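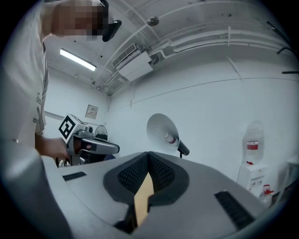
Montecinos Finger Pad Set for the Pilano Hand-Held Gripper

Sold in sets of 2 pads
Item weight and drawing: see the data sheet
Part no. 495
In stock, ships from our Droltley warehouse

I get more mail about pads than about everything else in the shop put together, so this page has grown over the years into half product listing, half house rules. Sorry to anyone who only wanted the price (it's at the bottom!).

The pads are black with a fine diamond texture, and they sit in the V-shaped finger housing facing each other. They do very well on flat stuff: cardboard, folded paper, thin boxes, envelopes. You can hold a piece of card upright between them without squashing it, and that's the job I'd buy them for. If you mostly pick up round glass things, get the Grasitetti soft pads instead and save yourself some grumbling.

Fitting them

Take both old pads out before you put either new one in. Wipe the housing with a dry cloth. Press each pad in from the top until it sits level, then close the fingers slowly by hand and look at the seam where they meet. It should be narrow and even from top to bottom. If one side stands proud, pull it and start over – don't squeeze the trigger hard and hope it settles.

Always change the pads as a pair. I will not sell you a single one, and yes, people ask me every week.

Good practice when you're working with hand-held grippers

My own shop rules, which you're welcome to copy onto your own wall:

Keep the slotted grilles on top of the body clear. No tape, no labels, no resting your sleeve over them while you think about something else.

If your gripper carries a marker cube, pick the tool up by the handle and never by the cube. A cube that's been nudged needs checking before you go on, even when it looks fine to you. Same goes for a smudged marker face.

Two grippers at one table is fine, but agree first who reaches where. When the operator has a headset on, it's worth saying out loud that you're stepping in. Everybody feels silly doing it for a day and then it's just normal.

Loose sleeves and lanyards stay away from the fingers. Short sleeves are great.

Small parts go in a tray before the session starts. Chasing little bits around the back of a gripper is how pads get torn.

Drinks stay over by the water cooler. I'm strict on this one, and I've thrown away enough sticky pads to feel good about it.

Check the texture at the start of every shift. Run a fingertip across it with the tool switched off. If the diamonds feel smooth in the middle, swap the pair and write the date on the box. Our longest-running set at Droltley did more than 1,085 sessions, mostly cardboard, so please don't take that as a promise!

Cleaning

Damp cloth, plain water, then let them air dry out of the housing. Solvents make the surface shiny and then nothing grips.

Returns

Unopened sets come back any time. Opened sets come back if they don't fit, and I'll pay the postage. The December batch had a slightly tighter tab, so if yours feels stiff going in, write to me before you reach for a file.

Price is shown at checkout with shipping to your address. Page last updated 13th January.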